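Build the hand first

Opinion, 22 November 2021

Most people who want a robot at home start with the arm. I did too. I spent 800 dollars on a Dravmont kit, put it together on a workbench at the Akberg shared shop on Escobedo Street, and had it waving at the wall within a month. It could reach almost any point on the bench. It could do almost nothing when it got there.

I now think this is the wrong order, and that clubs and shared shops that help beginners should stop encouraging it. Build the hand first. Hold it in your own hand, use it on ordinary objects, and leave the arm in the box until the gripper has earned one.

Our second project, which we call Hullden, works that way. It is a pair of hand-held grippers with gray plastic bodies and padded black fingers. Each one carries a cube with printed markers so that software can work out where the gripper is. A person squeezes, lifts, turns and lets go. The motors that would normally move the thing through space are your shoulder and elbow, and those already work.
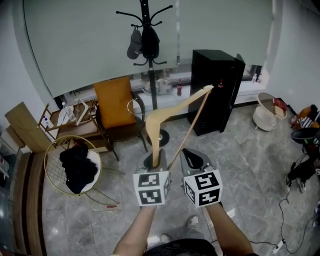 Left gripper on the end of a clothes hanger, right jaw open.

A clothes hanger is a good test object, and I would recommend it over the foam blocks that come with kits. It is long and curved, and most of its length is somewhere other than where you are holding it. Pinch it at one end and the far end wants to swing down. A block hides that problem. A beginner who trains on blocks can think the gripper is finished when the pads have no hold against twisting at all.

I learned more from one evening with a hanger than from all my weeks tuning the arm. The pads were too smooth, and the opening was fine for a block but awkward for anything that had to be approached at an angle. I could feel both of these faults in my wrist. With the arm I would have seen a dropped object and blamed the joint settings, as I had done many times before.

There is also the matter of cost. A change to a finger means a new part and a little time with a file. A set of pads for both grippers costs us 80 cents in material. We keep the rejects in a box, and at last check there were 408 parts in it, counting screws. A change to an arm usually means taking it apart, and a beginner who has just gotten an arm to move does not want to take it apart. So the bad part stays on.

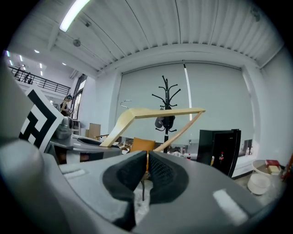 5 min read

The room matters as well. A fixed arm sees one patch of bench, and its owner soon arranges the bench to suit it. Hand-held grippers go where you go – past the coat rack, around the chair with the yellow cushion, across to the side table. The furniture stays where people left it. If a camera on the gripper loses track of things when you turn toward a big pale window shade, you find that out early, while it is still cheap to fix.

I have heard three objections to this.

One is that a gripper with a person attached is not a robot. I agree, and I don't see why it matters at this stage. A car engine on a stand is not a car either, and people learn a lot from those.

Another is that human arms are too good. We make up for a poor gripper without noticing, by tilting a little or slowing down near the table. This one is fair. Our answer has been to swap people often, and to be suspicious of any task that only one of us can do. It doesn't fully solve the problem. Some of what works in the hand will fail on the arm, and I expect to spend a good part of December finding out which parts.

The last is that it's less fun. An arm that moves by itself gets a reaction from visitors, and a person picking up a hanger with a plastic gripper gets a polite question. I can't argue with that. If what you want is the reaction, buy the arm and enjoy it.

But if you want a machine that can someday put a coat away, the hard part is in the last few inches, at the fingers. That is where I'd like to see our shop spend its money next year. The Dravmont is on the shelf with a cloth over it, and anyone at Akberg who has a gripper ready for it is welcome to take it down.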